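Tablet lending program, Garnen and Jenwood sites
Second progress report, period ending February
Prepared by Fernanda Loureiro for the Bodnár fund

## Status

The lending pool stands at 395 tablets, all enrolled in device management. Garnen went live in the first week of the period. Jenwood followed later than planned – the wireless survey there had to be repeated after the reading room was moved upstairs.

Loans are for four weeks with one renewal. Each tablet goes out with a charger, a sleeve and a printed setup card. The card was rewritten after the first month. The old version assumed that borrowers already had an email account, and many did not.

## Work completed

- Enrollment profile reduced from three variants to one (Slamet Harahap).
- Automatic wipe on return tested at both sites. Average time per unit is nine minutes.
- Parental controls turned on by default for the family loans.
- Loan desk software updated to show battery health at check-in.

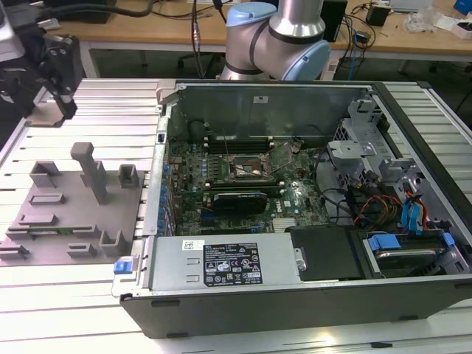
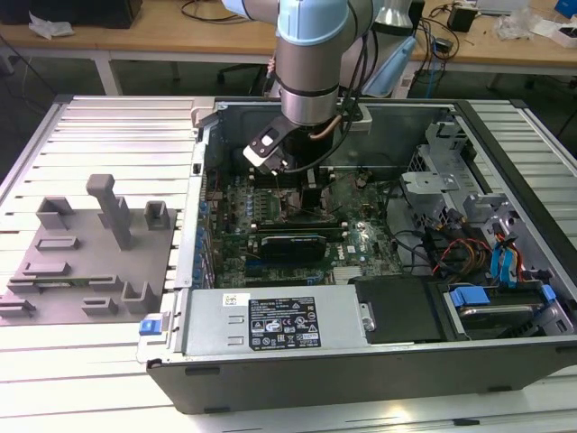
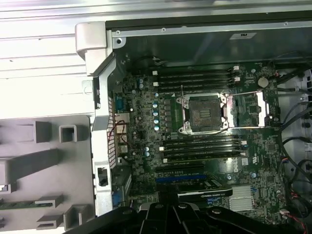
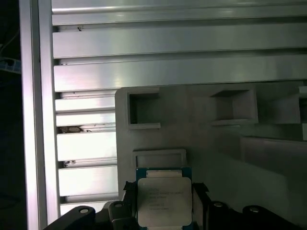

## Open issues

**Charging.** The cabinets at Jenwood charge 16 units each but drop to a slow rate when more than ten are plugged in. Tablets returned late in the day are often below the lending threshold the next morning. Afonso Macedo has asked the supplier for a revised power board. No date yet.

**Reader app.** The e-book app signs out after every system update. Borrowers then call the desk for a password reset. Updates are now held back and released on Thursday, when both desks are fully staffed.

**Drollholm.** The third site remains on hold. Gearóid Dolan has the draft agreement and is waiting for comments on the liability clause. No equipment has been assigned to it.

## Budget

Spending is within the approved lines except for replacement screens, where the 1,000 allotted for the year is nearly used up. We ask to move 2,000 from the travel line to repairs. Travel was budgeted for Drollholm visits that have not taken place.

## Next period

1. Fit the new power boards at Jenwood, if delivered.
2. Run the borrower survey. Jolán Szilágyi has the questions ready in two languages.
3. Decide on cellular models for homes without broadband – quotes are in, comparison to follow as a separate note.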